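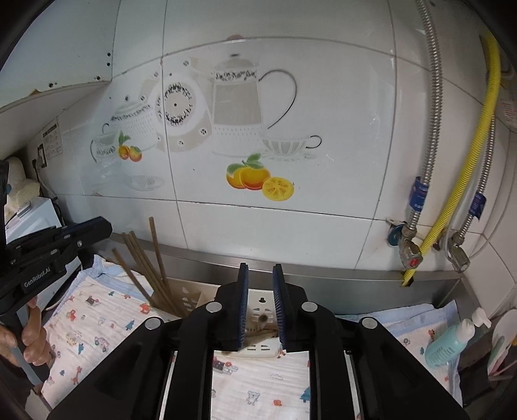

*By Daryna Hrynyshyn · Kitchen & Home · January*

# How I clean and reseal kitchen grout (without wrecking the tiles)

I put this job off for two winters. Every time I made coffee I'd look at the lines between the tiles behind my counter, think "I should really do something about that," and then go sit down with the coffee. If you're in the same spot, come on in, this is a very doable project and you don't need to be handy!

My kitchen is in an old apartment in Rostholm, and the tile was here long before I was. I happen to love it. White glossy tile with a printed coffee pot and little oranges on it is not what anybody would put in a fancy remodel these days, and I'd be heartbroken to see it go in a dumpster. So everything below is written with old, slightly precious tile in mind. If yours is brand new and plain you can be a bit rougher with it.

## What you need

I keep all of this in one bucket under the sink:

- Two buckets (one for cleaner, one for rinse water)
- A soft nylon grout brush, or an old toothbrush if your lines are narrow
- Microfiber cloths, more than you think
- A gentle dish soap
- Oxygen bleach powder (the kind you mix with warm water, NOT chlorine bleach)
- Painter's tape
- Penetrating grout sealer, water based
- A small applicator bottle with a roller or brush tip
- Rubber gloves
- A little premixed grout in your color, if you've got gaps

You'll notice there's no steel wool and no scouring powder on the list. Gloss scratches, and once it's scratched it holds grease like crazy. Printed designs are even fussier. On some tiles the picture is under the glaze and pretty tough, and on others it was put on over the top (or it's a decal somebody stuck on later) and it'll lift if you scrub it hard. I didn't know which kind I had, so I treated it like the fragile kind.

## Step 1: Figure out what you have

Is your tile glazed ceramic, or is it stone? Drip some water on it. If it beads up and sits there, you probably have glaze. If it soaks in and leaves a dark spot, you've likely got something porous and you should look up a cleaner made for stone before you go any further. Marble and vinegar is a very sad combination, ask my aunt.

Now drip a little on the grout. If it goes dark within a few minutes, the old sealer is gone (or there never was one). Mine drank it right up.

While you're there, run a fingernail gently along the lines. Solid grout feels like fine sandpaper. If it crumbles or powders, mark the place with a bit of painter's tape so you can come back to it. I ended up with a flock of little blue tape flags over by the stove, which was a bit humbling.

## Step 2: Degrease first

I skipped this the first time I tried and it was a mistake. Kitchen walls have a film on them even if you don't fry much, and all you do by scrubbing grout through the film is push grease into it.

Warm water, a squirt of dish soap, wrung-out cloth. Start at the bottom and work up, then rinse from the top down. I know starting at the bottom sounds backwards. My neighbor Themba Ndlovu taught me that one (he painted houses for years) and his reasoning is that dirty drips running down a dry wall leave streaks that are harder to get off than the dirt was.

Change your rinse water when it goes gray. Then change it again. Dry everything with a clean cloth and let it sit while you have lunch.

If there's a really sticky patch above the stove, lay a warm soapy cloth flat against it and let it hang there for a few minutes. It softens up and you can wipe it away without leaning on it.

## Step 3: Clean the grout lines

Mix your oxygen bleach with warm water following whatever the package says. Brands are different and I'm not going to guess at yours. Don't make it up in a closed spray bottle and leave it, either. The stuff gives off gas as it works and the pressure can build. Open bucket, use it fresh, pour out what's left.

Then:

1. Put your gloves on and open a window.
2. Test a line somewhere hidden, like behind the toaster. Wait until it's completely dry before you decide you like it.
3. Brush the solution onto a small section of grout. I do an area about the size of a cookie sheet.
4. Leave it alone for ten minutes or so. Keep it damp.
5. Scrub along the line with short strokes. Along, not across! Going across drags the bristles over the tile face.
6. Wipe, rinse, wipe again.

Where a grout line runs straight through part of a printed design, I go down to the toothbrush and barely press. It takes longer. Put on a podcast. I got through a whole series about a shipwreck off Sitia and I still couldn't tell you how it ended, I was so busy staring at one inch of wall at a time.

Please don't mix cleaners. If you've used anything else on that wall lately, rinse it well and leave it a day.

## Step 4: Fix the bad spots

Back to the tape flags. For small gaps, scrape out whatever is loose with a wooden skewer or a plastic grout tool, vacuum out the dust, dampen the gap slightly, and press in premixed grout with your fingertip (gloved). Smooth it, wait a few minutes, and wipe off the haze with a barely damp cloth. Too wet and you'll pull it right back out again, which I did, twice.

Matching color is the hard bit. Gray grout on the shelf looks nothing like gray grout that's been on a wall since before you were born. I brought home two shades from Atetport, the little hardware place by the ferry, dabbed each one on a scrap of cardboard, and let them dry overnight before holding them up to the wall. They both dried much lighter than they looked in the tub. The one I was sure about was completely wrong.

The seam where the wall meets the countertop is its own thing. That one should be flexible caulk and not grout, since the two surfaces move a little and grout will crack there every time. If yours is cracked, take it out and caulk it after you've sealed everything else.

Leave any new grout to cure for as long as the label tells you before you go on. For mine it was a couple of days. I made a lot of toast.

## Step 5: Seal it

The wall has to be bone dry. Cleaned grout can feel dry on top and still be holding water, so I give it a full night with the window cracked, and if it's been raining I give it two.

Fill your applicator bottle partway and run it slowly along the lines. Do all the horizontal ones in a section, then all the verticals. You want the grout wet with sealer and as little as possible on the tile.

Set a timer and wipe the tiles down with a dry cloth before the sealer sets. This is the part that gets people! Sealer left on a glossy tile dries into a cloudy smear, and on dark printed lines you'll see it from across the room. If you do miss a patch, a cloth dampened with a bit more fresh sealer will usually loosen it. Try that before you try anything stronger.

Second coat after an hour or whatever your bottle says. Then keep the wall dry for a day. No pasta.

## How do I know it worked?

Do the water drop again. It should sit up in a bead on the grout. If it sinks in at one spot, that spot gets another coat.

## A few things people have asked me

**Could I just paint the grout?** You can, there are grout pens and they look great for a while. I used one in my old place on Villa Street and it started peeling by the sink. I'd clean first and see if you even need it.

**Is vinegar okay?** Once in a blue moon on glazed tile it won't hurt the glaze, but it eats at unsealed grout bit by bit. I stopped using it.

**One of my picture tiles is cracked. Now what?** If it's a hairline, leave it be and keep it clean. If it's loose, get somebody who's done it before to take it off whole. You may never find another one like it, and a tile you've saved can be glued back together.

**How often do I have to do this?** The big clean, once every year or two depending on how you cook. In between I wipe the wall down with soapy water when I do the stove, and I redo the water drop test each January when I'm stuck indoors anyway.

If you try this and run into something weird, leave me a comment and tell me what kind of tile you've got. Next up I'm tackling the caulk around the sink, and I've already bought the wrong color.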